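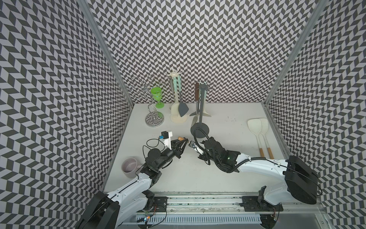

Häufige Fragen zu Drolleris

Was kostet mich das Rendern mit Drolleris?
Gar nichts, solange Sie zu Hause auf dem eigenen Rechner rendern — und das darf gern auch kommerziell sein! Erst wenn Sie unsere Renderfarm dazunehmen, brauchen Sie ein Guthaben.

Welche Dateien kann ich öffnen?
OBJ, FBX und Alembic, dazu natürlich alle älteren Drolleris-Szenen (ja, wirklich alle, auch die ganz verstaubten).

Mein Bild rauscht so furchtbar, was tun?
Keine Sorge, das geht am Anfang allen so. Stellen Sie die Samples erst einmal auf 300 und schalten Sie den Entrauscher ein. Bei Glas und Wasser darf es ruhig etwas mehr sein.

Wohin mit Fehlern?
Am liebsten ins Forum, dort liest Géza Boros fleißig mit.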